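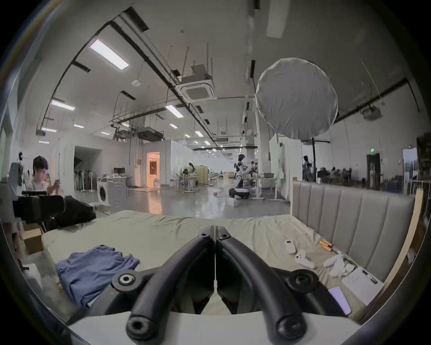 How often should the mattress be turned?

Once a month for the first six months, then once every three months for as long as you own it.

Section 4: Turning and care of the Vedoritz mattress

Applies to the Vedoritz single, double and king. For the Vedoritz Cot, see the separate leaflet. Revised Monday, July 23, 2018.

The Vedoritz has a quilted sleeping surface on both faces, so it can be rotated (head end swapped with foot end) and flipped (top face swapped with bottom face). You need to do both. The fillings settle under body weight during the first months of use, and shallow dips where you lie are normal. Turning evens them out. It won't remove them altogether.

4.1 Before you start

Strip the bed completely, including any protector or topper. Move lamps, glasses and anything breakable away from both sides. The double and king need two adults. The single can be managed by one person of average strength, but it is awkward in a small room and help is advised.

Pull the bed away from the wall if you can. You need a clear strip along one long side, wide enough to stand in comfortably.

CAUTION: The side handles are for positioning the mattress on the base. Do not lift or carry the full weight by the handles. Torn handles are not covered by the guarantee.

CAUTION: Do not bend or fold the mattress, even to get it round a door. This can break the spring unit. A king has up to 2,000 pocket springs, and they can't be replaced one at a time.

4.2 Rotating

1. Stand one person at the head end and one at the foot end, at opposite corners.
2. Hold the side handles and slide the mattress round on the base until it lies across the bed.
3. Change your grip to the next handle along.
4. Carry on sliding in the same direction until the head end is at the foot of the bed.
5. Square the mattress up with the edges of the base.

On a slatted base, go slowly and lift the leading edge slightly as it crosses each slat. If the mattress catches, stop and free it. Don't pull harder.

On the Batcombe ottoman base, make sure the lid is fully down and the catch is closed before you begin. The retaining bar at the foot end lifts out of its two sockets. Put it back once the mattress is square.

4.3 Flipping

1. Slide the mattress sideways until it overhangs the base by a third of its width.
2. With both people on the overhanging side, lift that edge until the mattress stands upright on its opposite long edge.
3. Walk the bottom edge back towards you, a little at a time, until it is near your side of the base.
4. Lower the mattress away from you on to the base. Keep hold of it all the way down.
5. Slide it square.

CAUTION: Check for ceiling lights before step 2. A king stood on its long edge on a high base will reach a low pendant fitting.

NOTE: Keep your back straight and bend at the knees. If either person can't hold the mattress steady when it is upright, lower it again and get more help.

4.4 Which one, and when

In the first six months, rotate one month and flip the next. After that, carry on alternating at three-month intervals. The label sewn to the border has the word START at one corner. If you write down where that corner is each time, you won't lose your place. Many owners find it easiest to do the job when the sheets are being changed anyway.

If you miss a turn, do it when you remember and carry on from there. There is no need to do two to catch up.

4.5 Airing and cleaning

Fold the covers back for 20 minutes or so each morning before making the bed. This lets moisture out of the wool layer. When you turn the mattress, leave it bare for a few hours with a window open if the weather is dry.

Vacuum both faces lightly with the upholstery nozzle. Don't use a beating brush, and don't let the nozzle pull at the tufts. Loose fluff on a new mattress is only surplus from the filling - brush it off by hand.

Treat spills straight away. Blot with a dry white cloth, then dab with cool water and a very small amount of mild soap. Don't soak the cover. Dry it fully before putting the bedding back. Don't use bleach, stain remover or a steam cleaner.

Use a protector from the first night. The Kalinowski cotton protector fits all three sizes and washes at 60 degrees. Plastic-backed protectors trap moisture and are not recommended.

4.6 If something seems wrong

Dips deeper than 2 cm that remain after three months of regular turning should be reported to Neto customer care. Measure with nobody on the bed, with a straight edge laid across the mattress. Have your order number to hand, and say which base you are using.

Creaking usually comes from the base. Take the mattress off and press on the frame before reporting a fault. Tighten any loose bolts, then see Section 5.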